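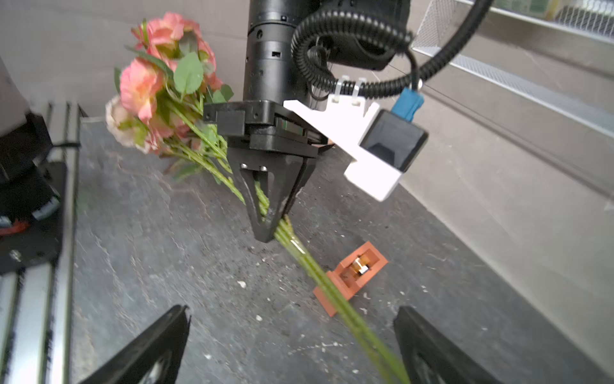

Fahrt die Finger erst ohne Last ganz auf und nullt dann, sonst stimmt die Öffnung nie, schrieb Strazds unter den letzten Eintrag. Stimmt. Hatte ich genau falschrum gemacht, mit Strauß im Greifer. Danke!

Also Montag Abend nochmal ran an die Jamano-Zelle. Beide Greifer neu genullt, Backenschrauben nachgezogen, Kabelschlauch am Handgelenk neu geclipst, weil der bei jeder Drehung gezogen hat. 43 Minuten, mit Kaffee. Dann Greifkraft runter, Stiele sind dünn und rutschen trotzdem nciht, wenn Klebeband drum ist.

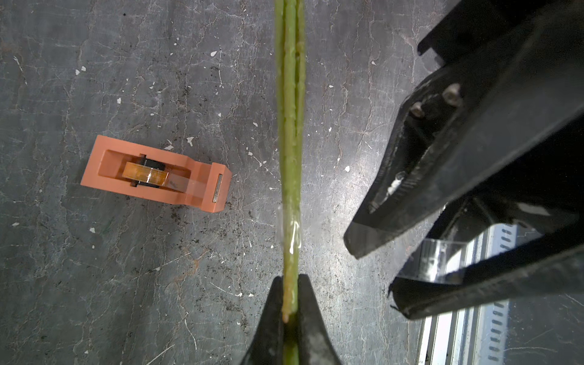
*Stiel im Greifer, Klebebandabroller links.*

Kamerahalter bleibt erstmal der gedruckte. Clelano hat einen aus Alu, Lieferzeit bis Juni, nein danke.

Als Nächstes die Schiene unten. Schrauben an beiden Sockeln geprüft, beim rechten war eine locker. Nur eine, reicht aber.

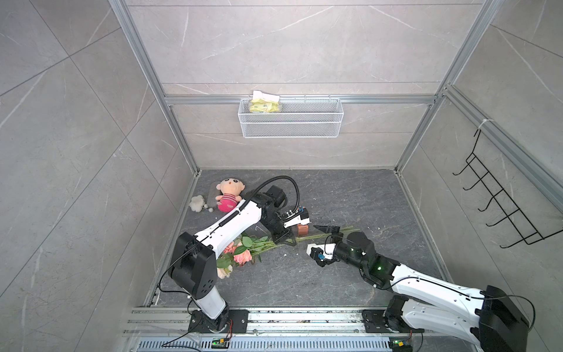
Danach Referenzfahrt, beide Arme, erst einzeln und dann zusammen. Links sauber. Rechts beim ersten Mal Abbruch, Stecker am Board saß schief. Log sagt 164 Zyklen seit dem letzten Nullen, ich will auf 3000 kommen bevor ich wieder was anfasse. Mal sehn. Boden muss auch noch gefegt werden, überall Krümel.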